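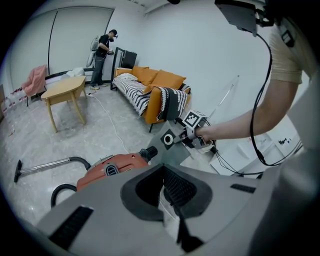
How to record vacuum cleaner demonstrations with two hand-held grippers

This page explains how we record household cleaning demonstrations for the Nindemden learning project. It is written for a new operator who has already tried the grippers on a table, picking up cups and cloths, and now has to do a bigger task on the floor. The vacuum task is one of our hardest. The object is heavy, the hose bends in its own way, and the operator has to stand, bend and walk during one episode.

I wrote the first version in July, after Lorcan Quinlan and I had recorded one week of episodes and then had to throw away a large part of them. Most of the advice below comes from that week. If your lab uses other hardware, the order of the steps should still be useful, but please check the settings with the person who takes care of your machines.

What you need

Two hand-held grippers with their marker cubes attached, left and right.
The head camera and the backpack frame with the recording unit.
One canister vacuum cleaner with hose, metal wand and floor nozzle.
A free area of floor, large enough to lay the wand out straight.
A stopwatch or a phone for the observer.
The episode sheet, on paper or on a tablet.

It is possible to record alone, but we recommend two people. The operator cannot easily see the recorder status while holding both grippers, and putting them down in the middle of an episode spoils it.

Step 1. Prepare the floor

Put the vacuum cleaner on the floor with the hose attached. For the first group of episodes, lay the wand down too, with the nozzle flat on the floor. Leave the hose in whatever shape it takes. In our first week we arranged the hose in the same nice curve before each episode, and the policy trained on this data could do almost nothing when the hose was lying differently.

Ordinary furniture can stay in the room. We want sofas, tables and chairs in the background, as they would be in a home. Remove only things that the operator can step on while looking at the hands. Decide also where the power cord will go. It may cross the floor, but the operator must know where it is before starting, and it should not pass under the gripper cables.

If your floor has a strong pattern or is very shiny, record a test of 15 seconds and look at the tracking before you continue. On our patterned floor the tracking was fine in daylight and a little worse in the evening, when we had only the ceiling lamps. We now close the session when the daylight goes.

Step 2. Put on the equipment

Start with the backpack frame. Tighten the shoulder straps so that the frame does not swing when you bend forward. You will bend forward many times, and a loose frame pulls the cables with it.

Put on the head camera next and look down at your own hands. Both grippers should be inside the picture when you hold them at the height of your belt. Taller operators usually have to tilt the camera down a little. Henrique Vieira is our tallest operator and he keeps his own tilt setting written on the wall, which saves him several minutes each morning.

Take the grippers last. Let each cable fall along the outside of your arm. A cable that runs on the inside will catch between your arm and your body when you reach across.

Step 3. Check the markers and the synchronization

Hold both grippers in front of you and turn them slowly, first inward and then outward. The observer watches the live view and confirms that each cube is found the whole time, with at least one face readable. If one cube disappears at a certain angle, clean its faces with a dry cloth and try again. Finger marks are the most common reason.

Then close and open both grippers three times together. We use this movement later to align the two gripper streams with the head camera. Please do it at the beginning of every session and again after any pause when a cable was taken out. Wajid Ansari, who processes our recordings, can repair many mistakes, but he can't repair a missing alignment.

Step 4. Choose the task and say it aloud

Each episode has one task from the list. The tasks we use for the vacuum cleaner are these:

Lift the body by the handle and put it down in another place.
Pick up the wand from the floor and bring it to a working position.
Straighten the hose until it has no crossing.
Push the nozzle forward and pull it back over one part of the floor.
Lay the wand down again.

The operator reads the task aloud before starting, and the observer writes it on the sheet. Speaking helps more than I expected. Without it, operators often begin one task and then continue into the next one without noticing, and the label becomes wrong for half of the episode.

Do not combine tasks, even if it feels natural to lift the wand and start pushing at once. Longer sequences have their own list, named Casado in the database, and they are recorded on a different day by operators who have finished this one.

Step 5. Approach the object

Stand so that the vacuum cleaner is in front of you, one step away. Keep both grippers visible to the head camera and hold still for a moment. This still moment marks the start of the episode.

Now move in at a calm speed. Look at the place that you will grasp before your hand arrives there. The head camera follows your head and not your eyes, so you need to turn your whole head toward the handle or the hose. New operators often look only with the eyes, and then the important contact happens at the border of the image.

Bend your knees when you go down. If you bend only your back, the camera points too much at your own shoes, and your back will be tired after a few episodes.

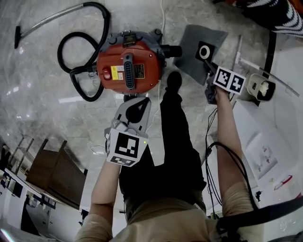 Step 6. Grasp and move

For the handle, open the gripper fully, come from above, and close only when the handle is deep between the jaws. If the grasp is at the tips, the body will turn when you lift it. The second gripper can support from the side, but it should not push down.

For the hose, close gently. It is flexible and the jaws can flatten it, and a flattened hose looks very different to the model. Hold it with one gripper and guide it with the other. When you straighten a loop, work from the body of the vacuum cleaner toward the wand. Lorcan prefers the other direction, and we have kept a small number of his episodes like this, because some variation is good. For your first day please use the direction written here.

For the wand, take it near the middle with one gripper and near the hose end with the other. The metal is smooth. Check that it does not slide before you raise it higher than your knee.

If something slips, do not stop immediately. Try to recover in a natural way, as you would at home. An episode with a small mistake and a good recovery is valuable for us. Write "recovered" on the sheet. If the vacuum cleaner falls or a cable comes out, stop, say "discard" clearly, and start again from the still moment.

Step 7. Finish the episode

Release the object, lift both grippers away and hold still again. Count silently to two. The observer then stops the recording and writes the result.

We use three results: good, recovered and discard. In the beginning we had also "almost good", and each of us understood it differently. Ludivine Picard went through all these episodes one by one and decided about each of them, and it took her nearly a full week. Please don't invent new results.

Step 8. Change something before the next episode

Before each new episode, change at least one thing. You can turn the vacuum cleaner, move it a step to the side, let the hose fall in another shape, or start from a different side. After every 15 episodes, change something bigger, for example the part of the room or the operator.

Do not change the gripper settings during a session. If you must do it, close the session and open a new one.

How many episodes to record

A session of up to 200 minutes is possible with pauses, but the quality goes down near the end, and we prefer two shorter sessions. Take a pause of 5 minutes whenever the operator asks for it, and put the grippers on a table during the pause so that nobody walks on them.

Our current vacuum set has 2,649 accepted episodes. It is enough to train the lifting and the pushing tasks. For the hose it is still too small in my opinion, and we continue to record it. If you have free time on Friday and don't know which task to choose, choose the hose.

Common problems

The cube is lost when the arms cross. Try to do the same movement without crossing. If it isn't possible, bring the upper hand a little forward so that its cube doesn't cover the other one.

The image is blurred during walking. Walk slower and keep your head steady. Small steps are better than one long step.

The gripper cable catches on the wand. Stop the episode and mark it as discard. Then fix the cable to your sleeve with a soft band.

The two streams do not match after upload. Look at the three closing movements at the start. If they are visible in the head camera but missing in one gripper stream, that gripper was connected too late, and the session must be recorded again.

The operator's body covers the object. This happens mostly when standing too close. Go back half a step and reach forward more.

Uploading

Connect the recording unit to the Idex computer in the small office and copy the full session folder, including the discarded episodes. Wajid uses them to test the filters. Name the folder with the room, the operator's initials and the session number, in this order. Keep the folder on the recording unit until Monique Picard has confirmed the copy by e-mail. The paper sheets go in the tray next to her desk.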